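Ticket 1697: gripper choice for jar handling cell, Ziltdale
Status: open, waiting on quote
Budget line: Esport, end effectors

Request: decide whether the black gripper stays for the jar work or whether 800 goes to a second finger set. Nillham quotes 605 for fingers alone.

Log 1. Gripper closed at the top of a gold-lid jar. Jar steadied by hand at the side.
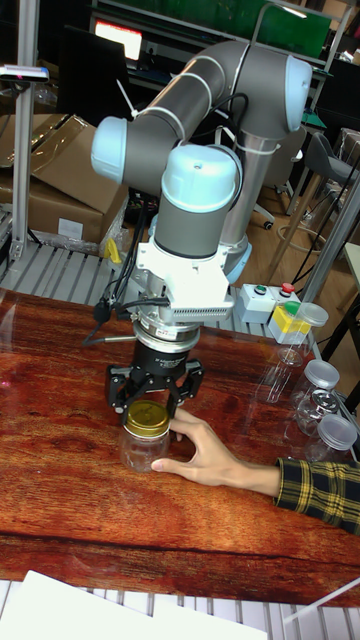
Jar under gripper, hand support

A fixture would replace the hand — add 168 to the plan if approved.

Log 2. Fingers slightly open, tips short of the tabletop. Gold-lid jar standing clear of the tool.
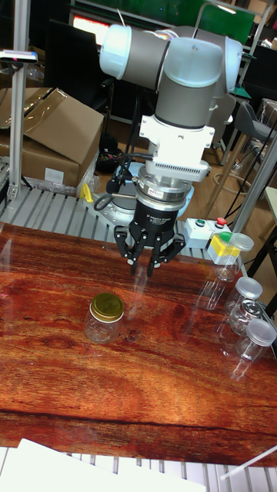

Page last changed: October, 14:20

Silver-lid jars are at the right of the table. Lid diameters still to be measured before the order goes to Morgan. Do not release the 800 until the finger stroke is confirmed.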